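Bemley Course in Robot Learning
Handout 5: Collecting demonstrations with hand-held grippers
Notes by Odette Le Goff. Revised 30 May 2025.

Read this before the lab. The first half covers the method and the second half covers the result we will discuss in class. Problem set at the end.

1. Why hand-held

In April we looked at teleoperation, where a person drives a robot arm from a distance and the arm's motion is recorded. The data match the robot well, but the work is slow and the operator feels very little of what the gripper touches. The method in this handout takes the arm out of the collection step. A person holds one gripper in each hand, does the task directly, and the recording is later turned into gripper paths and opening widths that an arm can follow.

Three kinds of signal are needed for each demonstration:

Images from near the fingers, and a wider view of the work area.
The pose of each gripper over time, in a common frame.
The opening width of the fingers over time.

Square printed markers are a cheap help with the second item. A marker of known size and pattern gives position and orientation from a single calibrated camera. It stops helping the moment it is blocked from view, so the pose estimate has to be carried through gaps by some other means (see section 3).

2. The garment task

Cloth is a good test of the method. Its shape is hard to model, and small changes in where the sleeve is grasped change everything that follows. In the Skullden study the garment task uses a robe on a hanger. The two hands have different jobs, and the labels must keep them apart: one gripper reaches for the sleeve, the other stays back until it is called for.
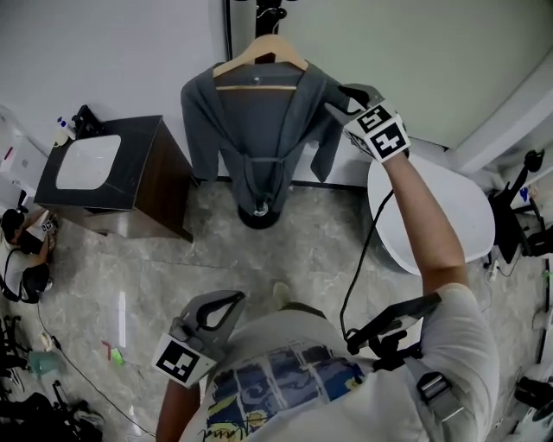 Bastien Gautier: I would split the reach from the grasp when you label this. In my runs the policy learned the reach from very few demonstrations and kept failing at the grasp, and with one label for both I couldn't see that in the numbers.

I have adopted this for the course. In your label files, "reach" ends at the first frame where a finger touches cloth. "Grasp" ends when the width signal has stopped changing. If you can't tell when contact begins, mark the frame as uncertain and move on. Uncertain frames are left out of the loss.

3. Processing

The steps run in this order. The course scripts are in the Jacquet folder.

a) Align the clocks. Each stream has its own time base. We find the offset by matching a sharp open-and-close of the fingers at the start of every recording. If you forget it, the recording can't be used.

b) Estimate poses. Marker detections are combined with visual tracking from the gripper camera. Where the two disagree by more than the threshold, the script flags the segment. Look at flagged segments by eye.

c) Convert to relative motion. Each action is written as a change from the current gripper pose. A policy trained this way doesn't need to know where the origin of the room was, so recordings made in different places can be pooled.

d) Resample and filter. Drop segments in which the motion is faster than the target arm can follow. Do not slow them down to fit.

4. Rigid objects

The second group of tasks uses simple rigid parts. The shape is known, so errors in pose are easier to see than they are with cloth. A rod is useful for checking tilt: if the estimated axis of the grasp and the axis of the rod drift apart during a hold, either the rod is slipping or the pose estimate is wrong. Finger images usually settle which.

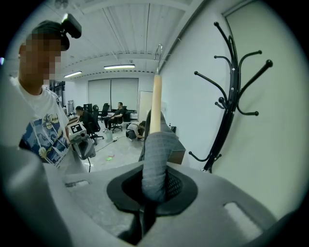
Figure 2. Gripper view with a wooden dowel held upright against the fabric-covered finger.

5. Result

The Skullden study trained one policy per task and ran each on the Burar arm pair. The full set held around 1,000 demonstrations after filtering. On the garment task, the policy trained on combined labels completed 43 percent of trials. Each condition was tested with 50 trials, so treat small differences between conditions with care. Most failures were at the grasp, which agrees with the remark in section 2.

The study did not test garments other than the robe, and it did not compare against teleoperated data of the same size.

6. Problems

1. Show that relative actions are unchanged when the world frame is moved by a fixed rigid transform.

2. A marker is blocked for the middle third of a recording. Describe how error in the tracked pose grows over the gap, and how detections after the gap can be used to correct it.

3. Compute a 95 percent interval for the garment result. State your assumptions.

Hand in problems 1 and 3 on paper. Problem 2 will be discussed in the lab.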